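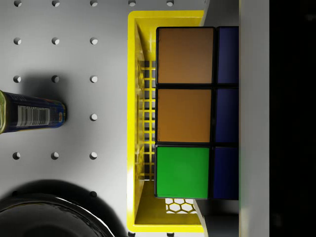 Wrist cam or fixed cam for parallel jaw, in sim: pick one

pegboard_pete
Thursday, 9:40 am

I have been comparing two grippers in simulation, the Rorkden two-finger and the Drorkov with the wide pads, on the usual pegboard full of clutter. Cube goes in and out of the yellow basket, repeat until morale improves. 400 runs, split evenly, same arm and same controller throughout.

The Rorkden finished 202 times out of the whole lot. Sorry, that's both grippers together. I had a very exciting ten minutes before I read my own column header.

What I want to argue about is the camera. With the wrist cam I get lovely detail on the stickers and then a strip down the right side that is useless for anything except admiring hardware. The fixed cam sees the whole table. It also sees a lot of table I didn't ask about. Which one do you trust for the final approach?

baidoo_refugee
Thursday, 9:58 am

Wrist, every time. You can mask out whatever part of the view the gripper takes up, because it doesn't move relative to the camera. Your policy learns to ignore it in an afternoon. I ran Baidoo's old controller for two years and that was the one thing it got right.

slowservo
Thursday, 10:15 am

Disagree. Masking is fine until the thing you need is behind the mask. If a finger is over the edge of the cube, the edge of the cube is gone, and no amount of afternoon brings it back. Fixed cam for the approach, wrist cam for the close.

Also, a lattice basket? In a depth image? You like pain. Half the points go through the holes and you end up planning around the floor.

pegboard_pete
Thursday, 10:31 am

The basket was in the asset pack. So was the banana. I make no claims about my taste.

Mask numbers: with the wrist view masked I got 37 bad approaches on the Drorkov and 14 on the Rorkden. So the wide pads are hurting me before they ever touch anything, which I would have liked to know before I spent a week tuning grip force.

And slowservo, the fixed cam isn't the clean view you think it is. Move it to where it can see the near side of the workspace and you get a big white housing and its button pad sitting in the middle of everything, with the basket way off at the back.

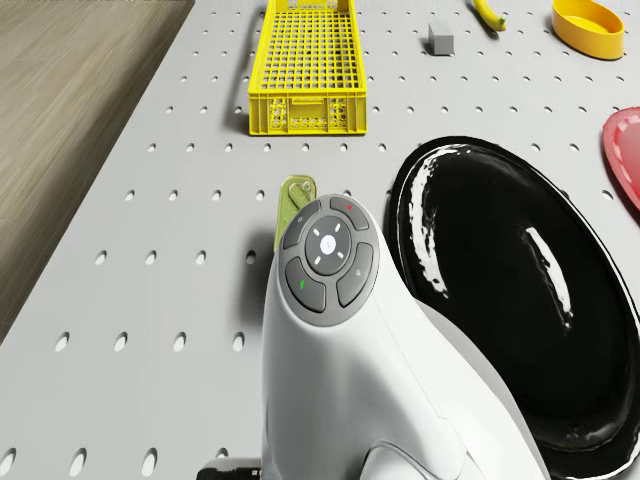 Renata Tokarz
Thursday, 11:02 am

Then you have a mounting problem and you're calling it a camera problem. Raise it, swing it to the other side, and rerun before you blame the pads. It's a simulator. Moving a camera costs you one line and no drilling.

pegboard_pete
Thursday, 11:09 am

The real bench has a shelf there. I'm matching the real bench.

Renata Tokarz
Thursday, 11:11 am

Move the shelf.

baidoo_refugee
Thursday, 11:26 am

Still wrist. Did you use the same mask for both grippers? If you drew it for the Rorkden and left it on for the wide pads, those two numbers can't be compared at all.

pegboard_pete
Thursday, 11:50 am

I am going to go look at a config file and come back as a different person.

slowservo
Thursday, 12:04 pm

The Willside bench test from December had the same mistake in it, if that helps. They reran with a mask per gripper and the gap shrank a lot. It didn't vanish. Wide pads do block more, they just don't block that much more.

pegboard_pete
Thursday, 1:37 pm

Same mask. Rerunning both. Please ignore the 37 and the 14 until tomorrow, and the basket stays.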